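Gripper reports "grip OK" with nothing between the fingers

Tags: gripper, calibration, encoder, safety
Viewed 901 times

Posted by Wouter Van Damme

We run a two-finger parallel gripper on a small pick cell at our Trulluvport site. The controller is a Hostik, the finger pads are black molded blocks, screwed on from the top. Stroke is controlled by position with a force limit. A grip counts as good when the fingers stop before the programmed end position and the motor current is over the threshold.

The fault: after a warm weekend the cell started reporting good grips on empty cycles. On Sunday evening it carried 17 nonexistent parts to the outfeed before the downstream sensor timed out. No alarm on the gripper itself. After a power cycle it behaves for an hour or two, then the same thing comes back.

What I have checked so far:

Air is not involved, this is an electric unit.
Cable from gripper to controller swapped with a spare. No change.
Force threshold raised from the default by 4 steps. Empty grips became less frequent, but now real parts are sometimes dropped.
Homing completes without error every time.
Parts are all from the same lot and the good ones measure fine.

The log shows the fingers stopping short of the closed position by a small and fairly constant amount. Current at that point is just over the threshold. I would like to understand the cause before I raise the threshold any further. I am also not happy about the cell moving at full speed on a false grip signal, and would like to hear how others handle that.

3 replies

Roald Moen

Lower the threshold back to where it was first. You have two problems mixed together now and you will not be able to separate them.

A constant short stop with current just over the limit is almost always a mechanical end point that has moved. The controller expects the fingers to meet at the stored closed position. If they meet earlier, it sees "stopped before end, current high" and calls that a part. It has no other way to know. Common reasons:

1. A finger block has shifted on its mount. The screws loosen a little and the block tips inward by a fraction of a degree. The tips touch first.
2. Dirt or swarf on the inner faces or in the guide.
3. The home reference was taken against something other than the real hard stop. A stiff guide will do this, and homing then finishes without complaint.
4. Encoder coupling slipping on the shaft. This one gives a drifting error, so it fits your case less well.

Procedure I would follow, with the cell in manual and the drive locked out for every step where your hands are near the fingers:

Remove power. Put a strip of thin paper between the fingers, close them by hand and pull. Do it at the tips and again near the mount. If it is held tight at the tips and slides out near the mount, the blocks are not parallel.

Loosen the screws, seat the blocks against the shoulder, tighten in turns to the value in your manual. Do not go by feel.

Clean the guide, move the fingers through full travel by hand and note any tight spot.

Keep hands clear, restore power, home, close empty at low force and read the position. Repeat until the reading is stable, then store it as the new closed position. Take the same reading once the unit has been running long enough to show the fault. We had a Boström unit on which the cold and warm values differed by 28 counts. The accept window was narrower than that, so it passed every test in the morning and failed after lunch.

On the safety side: the grip signal is a process signal and should not be treated as anything more. Guarding and stop functions must hold whether it is true or false. For the false transfers, put a separate part-present sensor at the pick position and require both signals before the lift.

Pulia

had this on ours, was the screws. check the screws

Wouter Van Damme

Threshold is back to default. Paper test done: held at the tips, free near the mount, on two attempts out of two. One screw on the left block turned roughly a quarter turn before it was tight, so reason 1 looks likely. I have ordered a sensor for the pick position, and until it is in the cell runs at reduced speed with an operator confirming each lift. Photo with the fingers open, and one more point from our technician under it.
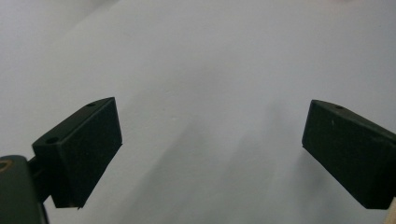 Can the stored closed position be changed without homing the gripper again afterwards?

The controller will accept the new value, but home it again anyway. The closed position is held as an offset from the home reference, and if that reference was taken while the block was loose the offset will carry the same error. Home first, store the value, then home once more and confirm that the empty close reads the same.

Roald Moen

Agreed on the order. Also write the stored value on the maintenance sheet along with the room temperature. When the fault comes back in July you will want both numbers. If the warm reading still moves after the screws are set, widen the accept window by the measured drift and leave the force threshold alone.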